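Back from the open day at Turosum and my feet are still complaining, but I want to get it all down before bed or I shall have forgotten half of it by breakfast. Farah had been on at me about it for weeks. She does two mornings there now, and she'd put my name on the list without asking, bless her, so that was that.

I had expected something like a car factory, I think — big orange arms behind a cage. Kolamley is nothing of the sort. You go in past the bins, up a flight of stairs, sign a book and get a sticker with your name on it, and then a very tall young man called Lachlan Hollis gives you tea and tells you where the loos are. He had a talk ready with slides, and the slides wouldn't come up, so he did it all from memory and I dare say it was the better for it. They call the project Cerura, after a moth (he keeps moths, or his father did, I lost the thread there). The idea is that people do ordinary kitchen jobs with the grippers in their hands, over and over, and the robots are taught from all of that. They want 700 goes at the microwave alone by June, and they have done 182. I asked whether they got sick of it and he laughed and said they had a radio.

Then we were let through in small groups to watch, and I'm so glad I went up close, because I could have stood there all afternoon.

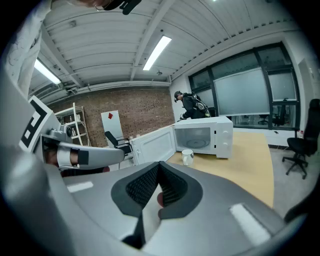
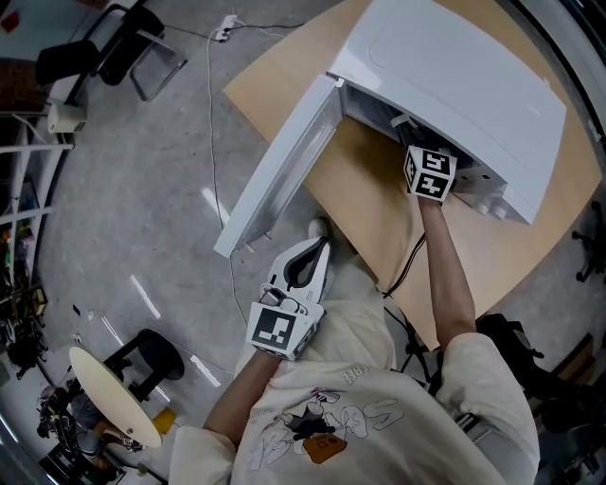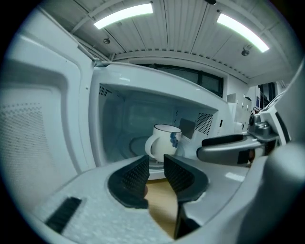
Written up by Nosipho Le Roux
April 20, 2021

You would not believe how absorbing it is to watch somebody deal with a mug and a microwave. I have been doing it every day of my life for longer than I care to say and never given it a thought, and now I find I have opinions! The door is the awkward part, Lachlan says. It swings out at you and you have to have your arm somewhere sensible before it does. The mug is awkward too, in its way, with the handle never quite where you'd like it.

They let us try afterwards, on a practice pair of grippers. I was dreadful. I went for a mug and shoved it clean across the table, and Senad Halilović, who had come over on the same bus as me and been rather grand about the whole business, did it first time and was unbearable for the rest of the visit. The grippers are heavier than I'd supposed and by the end my wrists ached. Xolani Nkuna, who was looking after the practice table, said everyone squeezes too hard on their first day, and that I should think of picking up an egg. So I thought of an egg, and did manage it on the fourth try, and got a small round of applause from Farah.

There was a man from Wei asking long questions about money, and I'm afraid I wandered off to look at the biscuits. Shortbread, very good. Seventy of us had been through by closing, Farah told me, which pleased her no end as they had only baked for half that.

Missed the early bus home and had to wait in the drizzle with Senad, who explained grippers to me. Supper was beans. I warmed them up in the microwave and caught myself opening the door ever so slowly, with my elbow tucked in. Must ring Farah tomorrow and say thank you properly, and ask if that was my umbrella she went off with.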